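Robots > Safety > When Things Go Wrong

Why Did the Wiping Robot Stop?
Reading time: 2 minutes

A robot arm at the Groltden workshop in Stimdale has one job: wiping tables. Its gripper holds a cloth against the surface, and the arm moves it along. One day the arm stopped halfway across and would not continue.

The fault was in the force sensor. This part measures how hard the robot is pushing. It had come loose, so its readings jumped up and down. The computer could not tell a gentle push from a hard one. 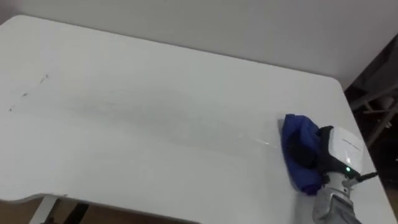
A damp table drags on a blue cloth, and the drag can change from place to place. The robot needs good readings to adjust its push. When the readings make no sense, the program orders a protective stop — the motors hold still until a person checks the arm.

The repair took 26 minutes. A technician tightened the sensor and tested it. Never touch a stopped robot yourself. It may still have power.

Related
What Is a Sensor?
1961: A Robot Goes to Work in a Factory
How Grippers Grip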